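The Board from Skekelau

The listing said the board could hear. I bought it anyway, for 228, because I wanted to be the one to say it couldn't.

It came from a clearance sale in Skekelau, out of the back office of Mertens, the piano repair people. They'd had it since a February before anyone there was hired. According to the sheet taped to the wrapping, if you left it lying flat in a quiet room it would repeat, late at night, the last thing said near it. Wood does creak. So does a house. I figured the people at Mertens had spent too many years listening to strings go slack.

My sister-in-law believed it right away. She also believes in the copper bracelet, so I didn't put much weight on that.

I read the sheet twice. Lot 471, it said, brown panel, light wood frame, do not hang. There was no word on why it shouldn't be hung. People who sell this kind of thing always leave one rule unexplained, and then you spend a week wondering about the rule and forget to wonder about the rest.

So I booked the test room at Skarnell. They rent it by the night, gray walls on three sides, and they don't ask what you're recording. The clerk had me sign a form dated 21 August 2020 and gave me key 19. I asked if the room was really quiet. He said people complained it was too quiet, which sounded to me like something he'd been told to say.

I laid the board down and stood over it and tried to think of a sentence. You'd be surprised how hard it is. Everything I came up with sounded like I was already hoping. In the end I said, "The rent is due," and felt stupid, and went out and locked the door. 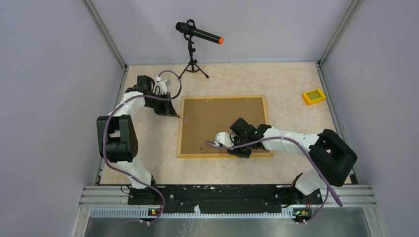 What the Tape Had

Hiss, mostly. I sat in the car with the headphones on and skipped ahead whenever I got bored, so this wasn't science, and I won't pretend it was.

At 1236 on the counter there was a knock. One knock, low, the kind a pipe makes. I wrote down "pipe." Then there was my own voice, a little flat, a little farther off than I remembered standing.

It didn't say the rent was due. It said, "Jornari," which is the street I grew up on, and which I hadn't said out loud to anyone in years.

I played it again and wrote "pipe" a second time, under the first. Then I called the clerk and asked who else had a key.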